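Paying by the jar

Vasanthi Karunaratne sells other people's afternoons. She would put it more politely. Her firm, Hurnel, rents out pairs of hand-held grippers, the kind a person squeezes and a robot later learns from, and will supply the person as well if you ask. The package is called Bråten, after a village where she once had a good lunch.

"I wanted a name with a ring over a letter," she says. "It looks expensive and costs nothing. Then we found out what it does to invoices."

We met at the Jundham unit at ten in the morning, over tea that had been made for somebody else. She has been in the business long enough to be rude about it. The brochure promises "natural human dexterity, captured". Karunaratne, who wrote the brochure, winces when I read it back.

"What you get is someone moving jars," she says. "It's very good jar moving. Customers come in wanting a robot that cooks supper, and I ask whether theirs can put a lid down. There's usually a silence."

Kitchen work is the bulk of the order book. Beans, bamboo lids, a tray to put things in, a table at a sensible height. The standard order is 200 recordings of one job, each no longer than 30 seconds, and the customer is meant to say beforehand what counts as finished. Few do. One firm in Gerninow took delivery of 1,624 and then asked if the jars could have been a different shape.

"I said they could have been, yes."
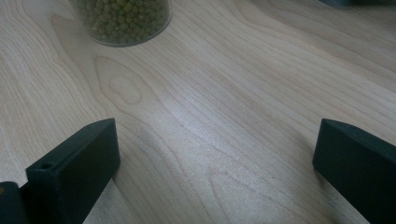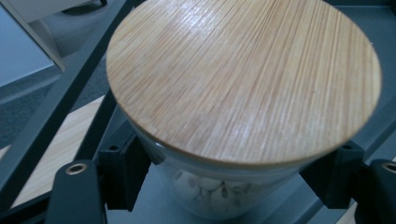
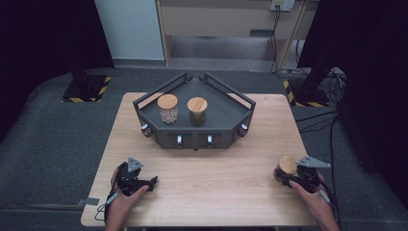

Jars and lids at the table, from the grippers and, last, from head height.

I had a go, which is part of the sales pitch. The grippers are heavier than they look and they make you feel, within a minute or so, like a crab with a job interview. My first lid went down crooked. My second went on the floor. Karunaratne watched with the calm of a woman who charges by the recording.

"We keep the bad ones," she said. "Marked as bad. Some people pay extra for them."

Does she think the kit is worth the money? She considers this for longer than a salesperson should. The jaws are fine, she says, and cheap to replace. The cables annoy everyone. The new fingers are better on smooth jars than the old ones, which she describes as "two bars of soap having an argument". The software that sorts the recordings is slow, and a fix was due in March. She does not say which March.

Small firms do best out of it, in her view, if they rent first. She talked one buyer down from 604 recordings to the standard order and he came back for more anyway, so her conscience is clear and so is her overdraft.

As for the people doing the squeezing, they work in short turns and choose their own radio station. "After a week they start picking up their tea like that," she says, holding out two stiff fingers and a stiff thumb. "It wears off."

She does it herself when they are short of hands. She is, she tells me, very quick with lentils.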